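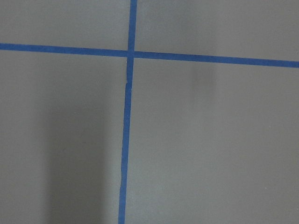
**Tendcombe software group, minutes of the July 2026 meeting**

Present: the control, perception, planning and tooling leads, both of our part-time developers, and two guests from the bench team, who were very welcome and brought pastries. Apologies were received from the documentation lead, who sent written comments in advance (thank you, they were read out in full and are reflected below).

**1. Minutes of the June meeting**

Accepted with one correction. Under "Planner timeouts" we wrote that the new limit applied to every move, and it applies only to approach moves. The tooling lead has fixed the text in the repository.

**2. Actions carried over**

- Move the Rurkik build to the new compiler. Done, and it went a good deal more smoothly than any of us had feared.
- Write up the restart procedure for the motion server. Half done. The bench team have been working from the draft and had kind things to say about it, apart from step 4, which assumes you already have a terminal open.
- Clear out old log folders on the shared drive. Not done. Carried over again, with good-natured grumbling.

**3. Perception: finding the tape grid with the wrist camera**

This took up the largest part of the meeting, and we were glad to give it the time. The perception lead took us through the state of the grid finder in Ban, our vision package, which looks for the blue tape lines on the gray work surface and reports where two of them cross.

The color step is in good shape. Blue against gray is an easy separation, and the threshold has not been touched since June. The trouble comes afterward, when we fit lines to what the color step hands over. The tape is laid by hand, and the fitter has been treating every edge as though it were perfectly straight. Where there is a seam and the edge jogs a little, the fitter sometimes decides it has found two short lines instead of one long one, and then the crossing gets reported twice, a few pixels apart. The planner receives both and quite reasonably complains.

We talked for a good while about what to do. One suggestion was simply to lay the tape again with more care, and the bench guests offered very generously to do it. The feeling in the room, though, was that tape will always have joints somewhere, and that we would like the software to put up with them. The perception lead will try fitting a center line down the middle of each strip, using both edges together, and will merge any pieces whose directions nearly agree.

Shadows came up next. A broad soft shadow on the gray doesn't bother the color step at all, but it does upset the automatic exposure check, which compares the brightness of the gray regions on either side of a strip and raises a warning when they differ too much. We had 86 of these warnings in the last batch of 4000 images, and after going through them the perception lead believes most were harmless. It was agreed to turn the warning into a note in the log, and to keep the real warning for cases where the blue itself becomes hard to pick out.

One of the guests asked whether specks of dust on the surface could be mistaken for anything. They can't at present, as anything that small is dropped before line fitting. It was a good question all the same, and the size limit will be written down in the settings file where people can find it.

Lastly, a crossing seen at a slant. The lines seldom run square to the camera, and Ban now reports the angle between the two strips along with the position. Planning asked for the angle in radians. Perception had been sending degrees. This explains a certain amount of what we saw in June, and both sides were very gracious about it.

**4. Planning**

The planning lead reported that Listano can now accept a grid crossing as a named target, so a move can be written as "go above crossing" with a height, and nobody has to type coordinates by hand. There is still no sensible behavior when the crossing is lost during the approach. After some discussion we settled on a stop in place, a message to the operator, and no automatic retry for the time being.

**5. Control**

A short item. The wrist joint filter has been retuned and the small buzz at low speed is much reduced. The control lead would like 12 more slow passes over the grid before calling it finished, and the bench team will fit these in between their own jobs.

**6. Tooling**

The replay viewer now opens wrist camera images alongside the fitted lines, with a key to switch the lines on and off. Everybody liked this very much. Requests were made for a larger font and for the viewer to remember the last folder. Both were accepted cheerfully.

**7. Actions**

- Perception: center line fitting and merging of split strips; change the exposure warning to a log note; write down the speck size limit.
- Perception and planning together: radians everywhere, with the unit in the field name.
- Planning: stop in place when the crossing is lost.
- Control: slow passes, with bench team.
- Tooling: font size, last folder, and the log folders (please!).
- Documentation: rewrite step 4 of the restart procedure.

**8. Any other business**

The bench team asked that we give them a day's notice before updating the robot's software, and we were happy to agree. Next meeting in the same room, with the planning lead taking the minutes.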